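Rarnstead Robotics Club

The Rarnstead Robotics Club is a student club in the town of Rarnstead, open to anyone enrolled at the local college whether or not they have ever touched a robot before. It grew out of an evening class that kept running past its closing time, and it still has a good deal of that easygoing spirit, with older members happily sitting down beside newcomers for as long as it takes. The club has had 562 members over the years, and many of them still drop by in November for the open evening.
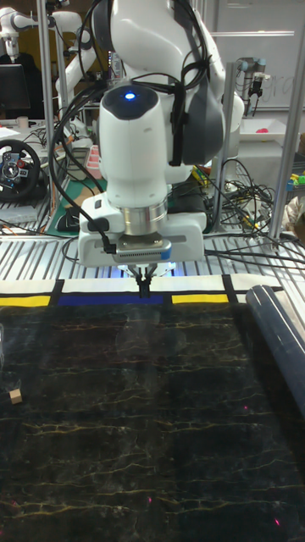
Gutari is the club's long-running student project, in which small teams teach an arm to pick up an object and set it down somewhere else (harder than it sounds, as every new member soon finds out!). Teams write their own motion programs and test them over and over, beginning with simple shapes such as a small wooden cube on a dark, marble-patterned mat, and moving on to softer and more awkward things once they feel ready. A full run of the project calls for 400 logged attempts, and the best-known team, Lim, kept going cheerfully until it reached 3,174.

The project ends with Astimix, a friendly contest held in the club's own workshop. Each team has a budget of 2,000 points, spends some on every attempt, and is scored on what it has left. Programs are shared afterward, so that the next group of beginners has something to start from.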